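How I buy bonds through my ordinary share account

I put this off for years. Shares I understood well enough, term deposits anyone can understand, and bonds sat somewhere in between looking like something for people with a desk full of screens. Then a deposit matured in December, the renewal rate was miserable, and I finally sat down with a pot of tea and worked out how to buy a few. I've done it a handful of times now and a couple of people in the comments asked me to write it up, so off we go.

Usual warning: I'm a keen amateur, I don't know your finances, and I can't give you advice. This is what I do with my own money.

What you need before you start

A brokerage account with cash sitting in it, and a broker that lets you trade listed bonds as well as shares. I use Birent. Edbridge does it too, though when I tried them the bonds were hidden under a menu called "Other income" and it took me most of a lunch break to find it. If you can't see bonds anywhere in your account, ring and ask, as sometimes there's an extra form to fill in before they switch it on.

Step 1: Learn to read the name

Bond names look like a cat walked across the keyboard, but they're only telling you a few things. The one I'll use here is Puma 5.2% 2031 (my shorthand for the Puma note in my own account). That gives you the issuer, the coupon, and the year they pay you back. The coupon is worked out on face value, which for this one is $100 a note. So each note pays $5.20 a year, in two lots, no matter what I paid for it.

Step 2: Look at the price, then look at the yield

This was the bit that tripped me up. Bonds bounce around in price just like shares do (more gently, most of the time!), and if you pay more than face value your real return is lower than the coupon. Pay less than face value and it's higher. What you want is the yield to maturity, and your broker should show it on the same page as the price. On Edbridge I had to click a little arrow beside the ask price. On Birent it's in the second column.

I write both numbers down on paper before going any further. I once got the coupon and the yield mixed up and felt very clever for an entire weekend. 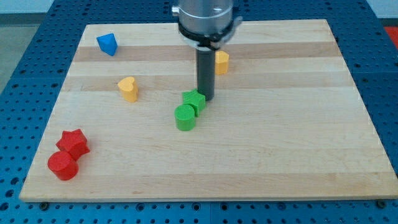 Coloured blocks on a wooden board.

Step 3: Find out who stands where in the queue

If the company goes under, lenders are paid in a set order. Senior secured comes first, then senior unsecured, then subordinated, and shareholders are down the back with whatever's left. A juicy yield often means you're further along that queue than you thought. The ranking is in the offer document, normally in the first few pages. Search for the word "rank" and you'll get there quickly.

I passed on an Isthorpe note for this exact reason. Lovely yield, deeply subordinated, and they were allowed to skip coupons if they felt like it. No thanks.

Step 4: Work out the accrued interest

Buy partway through a coupon period and you're paying the seller for interest they've already earned. Some markets add it on top of the quoted price and others bake it in, so check which one you're dealing with. My order for 100 Puma notes would earn me $520 over a full year, but I wasn't entitled to all of the first coupon in any meaningful way, as part of it had been paid for upfront in the price. Don't get excited when that first payment lands looking bigger than it should.

Step 5: Put in a limit order

Always a limit order, please. Listed bonds can be very thinly traded, and a market order can fill at a silly price. On the day I bought, there were 900 notes on offer near the price I wanted and then a big gap up to the next seller. I set my limit, left it overnight, and it had filled by 11 the next morning.

If it doesn't fill, leave it a day or two before you nudge the price up. There's rarely a rush.

Step 6: Put the dates in your calendar

Coupon dates, maturity date, and any call dates too. A call date is when the company may repay you early, and they tend to do it when rates have dropped, so you're left with cash and nowhere nice to put it. I colour mine orange.

Keep the trade confirmation as well. You'll need it at tax time, and mine got filed by Birent under reference 1772 with no mention of the bond's name, so I rename every one as soon as I download it.

Next up I'll have a go at explaining floating rate notes, once I've got my own head around how the margin is set.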